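How I Clean a Stained Cutting Board (With a Lemon and Not Much Else)

I left a teabag on my cutting board overnight. I know. By morning there was a long brown streak soaked into the wood, and my first thought was that I'd ruined it, and my second thought was that I could flip it over and pretend. Which I did, for a week! Then I got something on the other side too and ran out of sides.

So I got out the lemon and salt, which is how my neighbor Si-woo Yang taught me to do it back when we both lived on Condance Street, and it has rescued more boards than I'd like to admit.

What you need

One lemon
Coarse salt (the cheap kind in the big box is perfect)
A dish towel you don't love
A little food-safe mineral oil for the end

You can do this on maple, beech, bamboo, whatever you've got. I wouldn't bother on plastic boards, those get a scrub with baking soda at my house and go straight in the dishwasher.

First, clear the board completely. I mean it, take off the crumbs and the bag the bread came in and the little glass you were measuring vanilla into. I always think I can work around one or two things and I always end up with salt in them. If what's on there is still sticky or pooling, blot it with a paper towel before you do anything else, and press straight down. Wiping just spreads it along the grain and then you have twice the stain.

Put the board on something that won't slide. A damp towel works, so does a placemat you can shake out later. 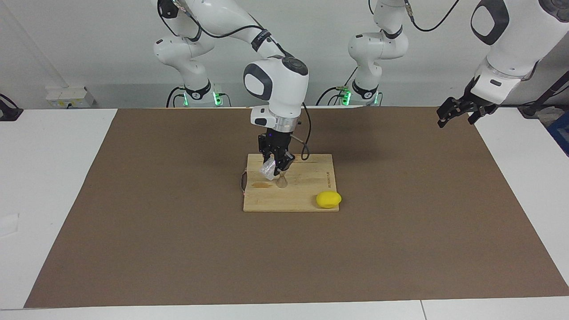

Now roll the lemon under your palm for a few seconds, leaning on it, until it gives a bit. You'll get a lot more juice that way. Cut it in half across the middle and set one half aside, you may not need it.

Sprinkle the salt right over the stain, more than feels reasonable. I use a good heaping tablespoon for a patch as long as my finger. Then take your lemon half, cut side down, and scrub with the grain, squeezing gently as you go so the juice mixes into the salt. You want a gritty paste. Keep at it for 3 minutes (put a song on, it's longer than you think) and add more salt when it starts to dissolve.

Then walk away. Ten minutes is usually enough, but coffee and tea can be stubborn and I'll give those twenty. Don't leave it all afternoon, though. I tried that once on a little Benedetti board I got as a wedding present and it came out kind of fuzzy, and I had to sand it.

Scrape off the paste with a bench scraper or the back of a butter knife, rinse fast under warm water, and dry it with the towel right away. Rinse both faces even if you only cleaned one. Wood that gets wet on one side only likes to cup, and then it rocks every time you chop an onion, and that will make you crazy.

Stand it on its edge to dry overnight. The dish rack is fine.

Next day, take a look. If there's still a shadow, do the whole thing again with the other half of the lemon (keep it in the fridge, cut side down on a saucer). Two rounds took care of my tea streak, apart from a faint line that only I would ever notice.

Last thing is the oil. Pour on a puddle about the size of a quarter, rub it all over with a paper towel, including the edges, and let it sit for a few hours before you buff off the extra. The board will look darker and so pretty you won't want to cut on it. I try to oil mine once a month and really do it every other November, so do as I say here!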